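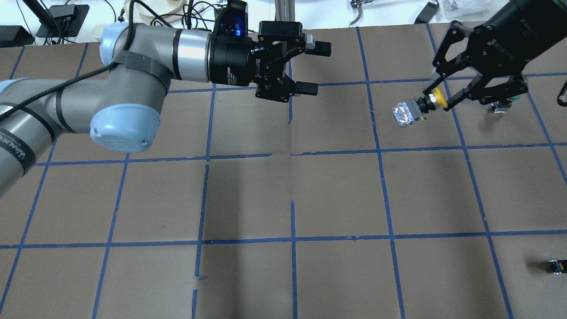 Akida and Yang at the taped grid, Yang holding the part.

Akida was the left arm and Yang was the right, and Hanyu Ye adored them both. Two arms, one sheet of brown paper, and a yellow part going from hand to hand - what a lovely way to spend a night at Kurnton!

The fault came at run 200. Akida had the yellow piece just over the tape when Vumia, the program that ran the pair, sent Yang to take it from a cell six squares too far over. Yang dived. Hanyu hit the red button so hard she bruised her palm.

"Brilliant!" she shouted, to the empty corridor. For 11 nights the fault had hidden from her, and now it was sitting there in the log, bold as anything.
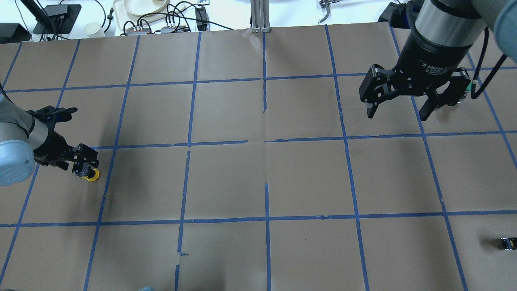
Run 201

She read every line twice. Vumia had been counting the squares from Yang's side, as though Akida were a reflection. So it had never been blind at all - it had simply believed there was one arm and a mirror!

Hanyu fixed the count, stepped well back and kept her sore hand over the button.

"Right, you two," she said. "Say hello properly."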